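Nalosari Progress Report to the Rees Fund
Reporting period ending November

Dear friends at the Rees Fund,

It is a pleasure to sit down and write this one, because the last few months have been the busiest we have had since Nalosari began, and much of what follows was only possible thanks to your support. I will try to keep it orderly, though those of you who have read my earlier reports will know I tend to wander.

As you will remember, Nalosari is a phone app for small laundries and alterations shops. Customers book a pickup, choose what they want done to each garment, and get a message when the order is ready. The shop sees the same order on its own screen, so there is no paper ticket to lose and far less calling back and forth.

Shops and orders

We had promised you 20-odd shops by the end of this period and I am very glad to report 22, all of them live and taking bookings. Between them they have handled 4,000 orders through the app. Saturday is still the heaviest day by a long way, and mornings before nine are busier than we had planned for (people seem to book while the coffee is brewing), so we moved our nightly updates to an earlier hour to stay out of everyone's way.

The part of the app that shops talk about most is the garment notes. A customer can say that a hem needs taking up or a zipper sticks, and that note stays with the item all the way through to the pickup counter. We rewrote this screen twice. The first version asked too many questions and people gave up halfway, and the second was so short that shops had to call anyway. 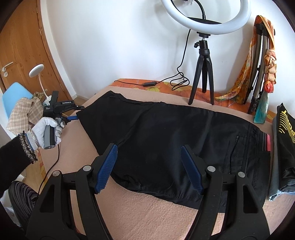
The third version, which went out in the middle of the period, asks for the type of garment, the kind of work and one free line for anything else. Calls to customers have dropped at every shop that keeps a record of them, and one owner wrote us a lovely note to say she had finally taken the phone off the ironing table.

Survey

We sent a short survey to regular customers and received 123 replies. Most were kind. The most common request by far was for a way to repeat a past order with one tap, and we have started on that already. Several people also asked for a clearer price before they book, and I have to admit they are right. Alterations are hard to price sight unseen, but we can at least show a range, and we will.

What has gone slower

Payments have been our sore spot. We switched to Bronix for card processing, and moving the shops over took longer than I told you it would. Five of them are still on the old system. The delay was ours, as I had badly underestimated how much hand-holding the change would need. The link with Skarkix, which many shops use for their bookkeeping, is working in testing but has not been released yet.

Spending

We are a little under budget on development and a little over on shop support, mostly travel for training visits. With your agreement I would like to move the difference from one line to the other. The full sheet is attached.

Next period

Our first job is to finish the Bronix move, then release the Skarkix link and the repeat order button. We would also love to have one of you along on a training visit. The shop owners enjoy meeting the people behind the grant, and there is usually cake.

With warm thanks from all of us at Nalosari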